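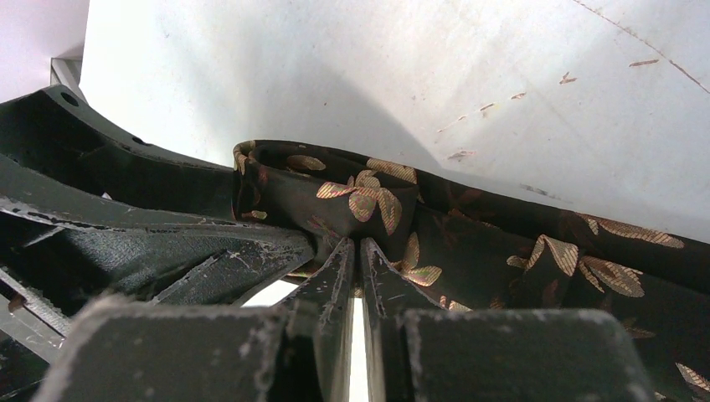 One reader of the May page wrote to say that her satin pillowcases still slide off the pile however she folds them, and that a tip about folding is no use to her until someone explains why slippery cloth behaves as it does. She asked whether the people who teach robots to fold had found anything an ordinary household could use.

They have found a few things. The tips this time come out of the cloth-handling trials at Imcombe, where a two-fingered gripper has been set to pick up, lift and fold single pieces of fabric on a flat surface. The trials were run to compare ways of choosing where to take hold. Most of the result is of interest only to people who build such machines, but the part about where to pinch carries straight over to a kitchen table.

Tips for folding slippery fabrics
Updated Tue 24 September

What was tested

The Imcombe group compared two methods. In the first, called Havel, the robot looks for the outermost corner of the cloth and takes hold there. In the second, called Hedlund, it looks for a raised fold or ridge near the edge and pinches that, then works along to the corner afterwards.

Each method was given the same number of tries, 1,329 in all. A try counted as a success if the cloth was lifted clear of the surface and was still held 5 seconds later. Havel managed 1,042 of them. Hedlund managed 1,191.

Cottons and tea towels made little difference to the score, as both methods coped with them. The gap came almost entirely from satins and other smooth linings. A flat corner of satin gives two fingertips very little to close on, and they tend to skate over it. A ridge stands up and can be gripped from both sides.

Pinch the ridge, then find the corner

If you have a slippery scarf or lining lying flat and you keep missing the corner, push the cloth inwards a little with the side of your hand until it rises in a small ridge. Pinch the ridge between finger and thumb. Lift it a few inches and let the corner hang, then take the corner with your other hand.

With a pillowcase, do the same at the closed end. Both layers will come up together more often than they do when you go for the corner first. If only the top layer comes up, put it down and push in from further back.

Do not pinch hard. In the trials a firmer grip made no difference to whether the cloth was held, and on the satins it left a crease that took pressing to get out.

Use a smooth, pale surface

The trials were done on a pale surface for the dark cloths and a dark one for the pale cloths, so that the robot could tell where the fabric stopped. The same thing helps people. Fold black or navy linings on a white worktop or an old white sheet pulled tight. Fold cream and ivory pieces on something dark. It is much easier to see whether an edge has rolled under.

A worktop with a few scratches or marks on it will do, provided nothing on it is rough enough to snag. Run the back of your hand over it first. If your skin catches, satin will too.

Patterned cloth

Patterned pieces gave both methods more trouble than plain ones. A leaf or petal that ends in a sharp line can look like an edge, and a robot going by sight alone may try to take hold of the middle of the cloth. Hedlund did better here, as it goes by the height of the fold as well as by what it sees.

At home, go by feel. Run a fingertip outwards until you reach the hem, and follow the hem to the corner. When you are lining up two edges on a busy print, match the hems and ignore the pattern, unless you know it was printed straight. Many are not.

Rolled edges

Satin cut on the cross will roll up along the edge into a soft tube. The Imcombe notes treat the roll as useful and leave it alone until the piece has been picked up. It can be gripped like any other ridge.

Once the cloth is where you want it, flatten the roll from the middle of the side out towards each corner, using your palm. Working from the corners inwards pushes the slack into the middle and you will have a bump to deal with. If the roll comes straight back, lay a ruler along it and leave it for a few minutes while you do another piece.

Folding in half without the slide

1. Lay the piece face down.
2. Raise a ridge near the far edge and pinch it.
3. Lift just high enough to clear the surface. Lifting high lets the cloth swing, and it lands crooked.
4. Bring it towards you slowly and put the edge down before you let go.
5. Open your fingers fully and draw them straight back, away from the cloth.

Step 5 is the one most people skip. A good share of the failed folds in a later set of trials came at the point of letting go, when a fingertip dragged the top layer with it. The group's remedy was to open the gripper wider than seemed necessary before moving away. With hands, the equivalent is to lift the thumb clear before you move anything else.

To keep a pile of satin pillowcases in place, put a cotton one between each pair, or roll them and stand the rolls in a drawer.

Where the method falls short

Hedlund did badly on very stiff cloth. Starched napkins and oilcloth would not rise into a ridge and had to be taken by the corner. It was also slower. The Havel method finished a batch of 35 cloths well ahead of it, and if you are getting through a basket of tea towels there is no reason to change what you do now.

Knits were left out of the trials altogether, so there is nothing to report on jersey or fine wool. Fold those flat on the table in the usual way and avoid lifting them by one point, as they stretch.

The trials also used single pieces, laid out one at a time. Picking one slippery piece from a heap is a harder job and is being looked at separately under the name Jendlow. When there are results from that, any part of them that helps with the ironing basket will be added to this page.

Related tips: pressing satin without shine, storing silk scarves, mending a pulled thread.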